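Journals > Vehicle Structures > Flulbridge Reports > Full text

Abstract Sections Figures References Cite

4. Joining the side sills to the cast rear section

4.1 Background to the joint

The two previous sections dealt with the rear casting on its own. In the Leka platform the casting carries the rear suspension, the spare wheel well and the back end of both side sills. The sills are extruded aluminum, and the joint between extrusion and casting is where most of the load from a side impact has to pass. It is also the hardest part of the rear body to repair. Yoon's earlier work on the Birden van body used a welded joint at this point, and the welds were difficult to inspect once the floor panel was in place.

For the present study we compared a welded joint with a bolted and bonded one. Both used the same sill section and the same casting alloy. The bonded version had a single bead of epoxy adhesive on each overlapping face and was held by bolts while the adhesive cured. The bolts stayed in the finished joint. We did not test a joint with adhesive alone, as the plant at Storetti would not be able to hold the parts in position for the full cure time.

4.2 Specimens and loading

We prepared 32 specimens, half of them welded and half bolted and bonded. Each was cut to include the full overlap and a length of free sill on one side. The casting end was clamped to a fixed plate and the load was applied to the free end of the sill, first in bending and then in torsion. Tests were run at room temperature. Bolt torque was checked before loading and again after the last cycle. 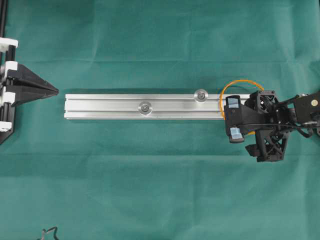

Figure 7. Slotted aluminum rail with two bolts and clear washers.

Loading was stopped when the free end had moved 15 mm from its starting position or when a visible crack had formed, whichever came first. Displacement was read at the free end and at the edge of the overlap. The second reading was needed to separate movement in the joint from bending of the sill itself — in the first trials these had been lumped together, and the joint looked softer than it was.

4.3 Results

In bending, the two kinds of joint had nearly the same stiffness up to the point where the welded specimens began to crack. Cracks started at the toe of the weld on the casting side in all but 2 of the welded specimens. In those two the crack began at a pore in the casting, and we have left them out of the averages. The bolted and bonded joints failed more slowly. The adhesive let go first at the outer edge of the overlap, and the bolts then carried the load with a clear drop in stiffness.

In torsion the difference was larger. The bonded joints kept their stiffness for over 200 cycles at the higher load level, and the welded joints did not. Scatter was also greater among the welded specimens, which we put down to variation in the gap between the parts before welding.

4.4 Limits of the comparison

The specimens were new and had not been exposed to salt water or road heat. Adhesive joints in aluminum are known to lose strength with moisture, so the torsion results should be read with care until the aged specimens have been tested. Those tests are planned for November. Cost was not part of the comparison, and neither was repair time, although Nam-gil Yoon has begun collecting workshop data on both for the Leka sill.

Shares 15 Comments 2

Previous section Next section Back to contents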